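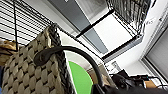 The woman who runs the Flolar repair desk in Koskela spent 108 days last year without buying anything new for her home except food and soap. She kept no blog about it. "I wanted to see what I'd reach for," she said. Mostly she reached for what was already in the house. A big woven basket with a dark braided rim, like hers, can hold blankets, mail or onions. "I had been about to order shelves," she said.
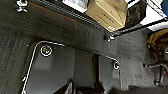
KOSKELA, September - She started after moving from Curnier to a smaller apartment. The move took two trips in a borrowed van, and half of what she carried up the stairs went back down within a month.

"I had two irons," she said. "I don't iron."

The hardest part was gifts. She gave her nephew a coat from the Horel thrift store with the buttons replaced. He wore it all winter. Her sister was less pleased with a secondhand lamp.

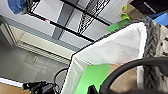
She did break the rule in the spring, when her kettle failed and the part cost more than a new one. "I fix things for a living and I couldn't fix that," she said. "I was annoyed for a week."

She now waits two weeks before buying anything for the house. Most of the time she forgets what it was.
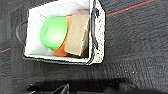

Green and orange bowls and a cardboard box in a lined bin.

By the Home Desk
6/22/23

14 shares | 3 comments

marshroad: Which part on the kettle? Mine went the same way.

tinlid: Two weeks is too long if it's a shower curtain.

pepperjar: I liked the coat.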